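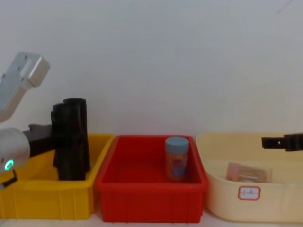 Yellow, red and cream bins against the wall.

Tuesday, June 2, 2026

Up at six. Rain until nine, then gray. I had the whole day off and meant to finish sorting Mother's papers, and I got through less than I wanted.

The letters are the slow part. I keep reading them. Today it was the ones from Folville, the two years they lived over the hardware store before I was born. She wrote to her sister nearly every week. Mostly it is prices and weather and who had a cold. One letter goes on for a page and a half about a stove that smoked. My father hardly comes into it until the second winter, when he broke his wrist and she had to do the shoveling.

I found the deed to the Grirnmont lot, which we all thought was lost. It was folded inside a seed catalog. They paid $700 for it. I called Birdie Crenshaw because her family had the lot next to it, and she thought her father paid less for his, but his was the one with the ditch. She wants to see the letters that mention her grandmother. I said I would copy them. There are two so far, and one of them is not very kind, so I will have to think about that.

Ate lunch standing up. Egg sandwich, the last of the pickles.

In the afternoon I went through the tax folders and put nearly everything older than ten years in the shred bag. Kept the 1957 one for the handwriting. Then the recipe cards, where I got stuck again. There are three cards for the same date bread and no two agree on the sugar. The one with the grease spot is probably the one she used. I copied that one out clean and put the old card in an envelope.

Akihiko Aoki came by at four to return the ladder. He has been reading old county newspapers for his history of the bottling works and said he saw my grandfather's name in a list of men who signed something about the road. He couldn't remember the year. He will look again when he goes back on Thursday. He stayed for coffee and told me to put the letters in flat folders and get the rubber bands off them. I took the rubber bands off after he left. Most of them broke, and a few had stuck to the envelopes and left brown lines. I should have done it years ago.

The photographs I haven't touched. There are about 18 envelopes and hardly anything written on the backs. I would like my cousin here when I do those, since she knows the Ahuja side of the street and all the people who lived there, and I would be guessing. I wrote her a card tonight asking if she could come for a weekend this month.

Knee bad on the stairs. Put ice on it and it helped some.

Supper was soup. Took the shred bag down to the car so it won't sit in the hall all week. It is heavier than it looks, and I will need help getting it out at the other end.

Need: folders, acid free if they have them. Stamps. Pickles. Call about the gutter.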